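Card sorting at Clilgate moves to divided trays

Jul 5, 2026
By Lorna Magbanua

The Clilgate study room has changed the way its picture cards are stored between sessions. Loose stacks have been replaced by corrugated-cardboard organizers, open at the top and divided by thin partitions into narrow compartments. Each card stands on edge in its own slot and can be pulled without lifting its neighbors.

The full set holds 90 cards. Of these, 69 have been checked against the printed list and 16 need new sleeves. The remainder will be checked before the room reopens to evening groups in October.

Sessions are run at a light wooden table. Cards not in use go back to the organizer before the next one is drawn. Ľudovít Polák, who keeps the list, said the old stacks came back out of order after most sessions and took up to 3 hours a week to put right.

The floor is carpeted, and dropped cards are to be picked up at once and looked over for bent corners.
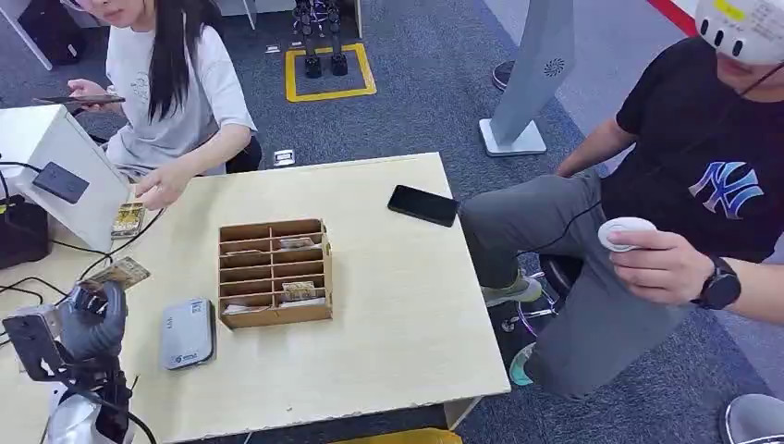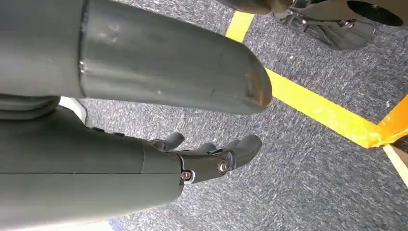
At the Clilgate study room.

Comments

Pasel: Are the organizers bought in or cut on site? We need the same thing for seed packets.

Branon: Cardboard wears at the slot edges. Tape them early.

Morin: Does the October date include Sundays?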